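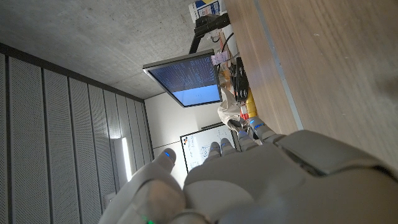
Slide 1. A hand, fingers raised, and a wooden tabletop.

ANY QUESTIONS? – notes for the Clordale talk
Slot is 29 minutes including questions, so finish the main part with time left or look a complete hypocrite.

Opening
Ask the room who has ever asked a question at a public talk. Wait. Then ask who has ever sat through somebody else's. Expect a bigger response to the second one.

Say who I am. Keep it short. I chaired the evening lectures at Trullolmont for longer than I meant to, and most of what I know about questions I learnt while holding the microphone and looking at the clock.

My subject tonight is the bit after the talk. We spend weeks on the talk. We choose the typeface. Then we leave the final stretch of the evening to whoever has the longest arm, and wonder why people remember it as the bit about the drains.

(Pause. If no laugh, carry on, the drains come back.)

Slide 2. The silence
The silence after "any questions?" lasts a few seconds and feels like a winter. Most chairs can't stand it and say "well, if there are no questions", and the whole room relaxes and starts feeling for its coat.

Don't do that. Look at your notes as if you're enjoying them. Have a sip of water. People need time to turn a vague feeling into a sentence, particularly if they were thinking about their parking.

The chair should have a question ready. A small one. The chair's question must not be the cleverest thing said all evening, which some chairs find hard. I found it hard. My best chair's question lasted so long that the speaker, a very polite woman who had come a long way to talk about hedges, asked if I would like to swap seats.

Slide 3. The kinds of question
Don't read these off the slide. Talk round them.

The statement. Begins "I wonder whether" and then doesn't. Can be recognised by the questioner turning to face the rest of the audience.

The correction. Usually a date. Usually right. Thank them and move on, never argue, because they have the book at home and will go and get it.

The local grievance. At Trullolmont we had a fine lecture on Roman plumbing and the first question was about the blocked drain outside the chemist's. (There they are.) The speaker gave a rather good answer, and I'm told the drain was seen to by May.

The question meant for a different talk. Somebody has prepared it, possibly for years. Let them have it if it's short.

The real one. It tends to be brief and comes from someone who apologises first. "This is probably silly, but." Sit up when you hear that. It's almost never silly, and the speaker often has to stop and think, and you can watch them do it. I would sit through any number of corrections for one of those.

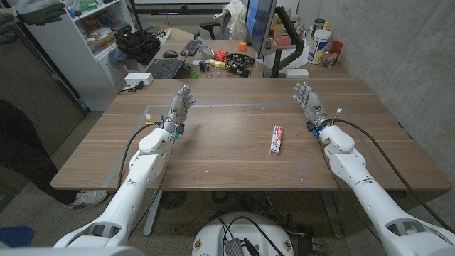

Which brings me to who gets picked. A chair who takes whoever goes up first will hear from the same people at every meeting. They're quick. They've had practice. Some of them have had their hand half up since the tea urn was mentioned.

What I do now is wait until there are a few to choose from, and start at the back. People at the back assume they won't be asked, so they've often given the thing some thought. Then the sides. The front row can see perfectly well and has probably already spoken to the speaker over the biscuits.

Say out loud what you're doing: "I'll come to you second." It calms people down. They can put their arm down and listen to the answer, although I can't promise that they will.

Slide 4. The Stekia method
Credit where it's due. The Stekia reading group stopped taking questions straight off. They have two minutes first in which you talk to your neighbour. That's the entire method. There was going to be a leaflet.

I went expecting to hate it, as I hate anything that starts with "turn to the person next to you". My neighbour was Mārtiņš Lill, and he used our two minutes to ask what a word on the first page had meant, and I didn't know either. So he asked. Half the room turned out to have been nodding at that word for an hour.

It works in a large hall as well. They tried it at the Hyun with 400 people in and the noise was tremendous. Getting them quiet again is the weak point. Somebody will need a bell, or a voice.

(If time is short, cut the Hyun and go to the microphone.)

Slide 5. The microphone
Never hand it over. Hold it yourself and point it. A person given a microphone stands up straighter and remembers their childhood.

If there's no microphone, repeat each question before it's answered. The back can't hear it, and you get a chance to trim it. "The question was, does it work in clay soil?" The questioner will recognise it, more or less. Don't make it meaner than it was. Trimming is a privilege and the room can tell when you're abusing it.

When they say "I've got three questions", say "lovely, let's have your favourite". Smile. Practise the smile at home.

Slide 6. For the speaker
You're allowed to say you don't know. Say it once, in those words, and stop. What loses an audience is the speaker who doesn't know at length.

Don't say "great question". You'll say it to the first person and then you have to say it to everyone, or the fourth one goes home wondering.

Answer the person, then look up and give the rest of them the end of it. Otherwise it becomes a private chat with 399 people listening – well, use whatever the number is tonight. Check with the door.

Slide 7. Stopping
Announce the last question before you take it. Then it has to be the last. There's always one more arm, and it belongs to somebody nice. Tell them the speaker will be by the door afterwards. Check with the speaker that this is true.

Close by thanking the people who asked as well as the one who answered. Then leave slide 7 up, step away from the lectern, and ask for questions.

Reminder to self: sip of water. Count slowly. Start at the back.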